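Workshop notes / Finishes & surfaces

Tabletop wax trial, second round
January 28, 2025

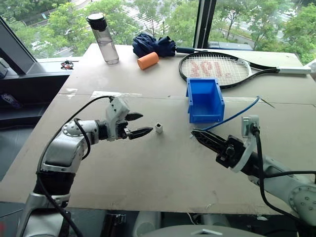 The big table by the windows. Scuffs and small marks on the top, seam running side to side.

Second go at the wax question. Last round was a mess – three products on one board, no gaps between, couldn't tell where one stopped. This time separate offcuts, all from the same batch, all painted together before Christmas with the flat Clellar topcoat, which is what people keep asking us for and then complaining about.

The complaint is always the same. Matt paint looks lovely for a month then every mug and sleeve leaves a shine on it. Want something that slows that down without turning the whole top glossy.

Set up 13 offcuts. Four Skarkine paste, four Stilix soft wax, four Ruangrit oil-wax, one left bare. Backs numbered in pencil. Should have used marker, pencil already going on 6 and 11.

Prep – 400 grit by hand, very light, just enough to take the nibs off. Vacuumed, then a damp cloth, then left overnight. Went through the paint on the corner of 9. Keeping it in but ignoring that corner.

Skarkine: stiff straight from the tin, stood it on the radiator for a bit and much better. Thin coat, buffed after 80 minutes. Goes on with hardly any drag. Colour shifts a shade darker, not much, but you would notice it next to a bare piece. Smells of turps, door open all morning.

Stilix: easy to put on, horrid to get off. Left white bits in every dent. Two of the four I had to go back over with a stiff brush. Dry finish is the closest to bare paint of the lot, so annoying.

Ruangrit: wiped on, wiped off, no buffing. Patchy on 10, I think too much on the rag. Others fine. Goes a bit yellow on the pale colour – fine on green or brown, wouldn't use it on a light grey. Rags hung flat outside on the rail, NOT in the bin please, whoever did that in June.

Rub test: felt pad under a full paint tin, back and forth, same length of stroke each time. Meant to stop at 500, lost track chatting and got to 527 on the first one so did 527 on all of them. Bare piece has a clear shiny track. Skarkine a faint one, only shows if you tip it to the light. Stilix about halfway between. Ruangrit hard to judge as it starts out shinier anyway.

Mug test not done. Kettle descaler in the kettle again.

To do
– wet rings, tea and plain water, one hour and overnight
– try Skarkine in two thin coats, see if the darkening doubles up
– ask Clellar whether their topcoat minds solvent wax, tin says nothing usefull
– redo 10
– does wax make touching up impossible later? Try painting over a waxed corner of 9, it's ruined anyway

Leaning Skarkine for tops, Stilix for legs and rails where there's nothing for it to get stuck in. Don't quote anyone for it yet. Offcuts are on the shelf over the bandsaw, please don't stack them face to face, the wax is still soft adn they will stick.

Contact the workshop | © 2025 | Back to top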